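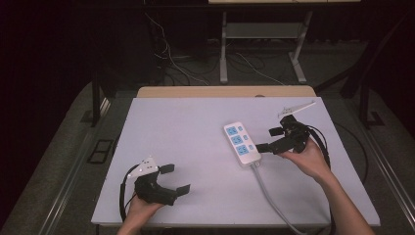

Figure 6. Both grippers at the board, power strip task. Head view.

Section 4. Recording the Power Strip Task

This section covers recording two-handed demonstrations with the Zollonus hand-held grippers and preparing them for the view comparison in Section 5. Finish the gripper calibration in Section 3 before you start.

The comparison trains one policy on the head view together with the gripper views, and a second policy on the gripper views alone. Both use the same demonstrations. Anything that changes between takes, apart from the pose of the strip, will show up as noise in the result.

4.1 Setting up the board

1. Lay the white board flat on the table. Its near edge should be parallel to the edge you stand at.
2. Put the power strip on the board with the outlets facing up. Turn it to the angle shown on the pose card for the take.
3. Lead the strip's cord off the board on the right. Leave enough slack that the strip can turn without the cord pulling it back.
4. Check that the marker plate on each gripper is tight. A plate that moves under light finger pressure has to be refitted and the gripper calibrated again.
5. Let the gripper cables hang in a loose loop behind each hand.

CAUTION: The strip must not be connected to an outlet during recording. Check the far end of the cord before every session, including after breaks.

Note: The pose cards come in a set of 18. Use the whole set before repeating a card. The Grernine scheduler shuffles the order for you, but it does not remember where you stopped if you close it.

4.2 Recording a take

1. Pick up both grippers and hold them low over the board with the jaws open.
2. Start the recorder with the foot switch. Wait for the tone.
3. Bring both grippers to the strip. Keep the finger pads open until they are level with its sides.
4. Close on the strip, turn it to the target angle, and release.
5. Move both grippers back to the low position and press the foot switch again.

A take should last no longer than 12 seconds. Longer takes are kept on disk but left out of training unless you change the limit in the settings file.

If you drop the strip or lose your grip, finish the take and mark it "failed." Do not delete it. Failed takes are used in the review step.

4.3 Checking the gripper view

Open the first take of each session and step through the approach. Both finger pads should be in view, with the outlets and their switches clear of them. If a pad hides the strip before contact, you are coming in too steeply.

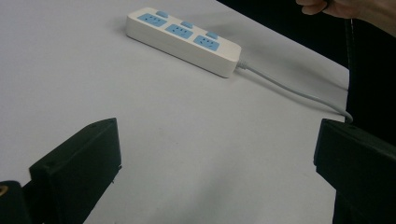 Nii Odoi asks whether the check could be skipped on later sessions, given that the camera mount is fixed and the view should be the same each time. The mount is fixed but the wrist is not, and people drift toward a steeper approach as they get tired. Keep the check.

4.4 What to expect

In the Trellville trials, the policy with both kinds of view reached the target angle in 82 percent of test runs. The policy trained on gripper views alone did worse, mainly at the start of a run, when the strip was far from the fingers. Once the fingers were close to the strip, the two policies performed much the same.

Recep Gezer repeated the trials with 8 of the pose cards held out of training and saw the same pattern. His settings are in the Demirtaş folder, next to the default ones. Copy them before making changes. The update tool overwrites that folder.

Go on to Section 5 when every card has at least one take that is not marked "failed."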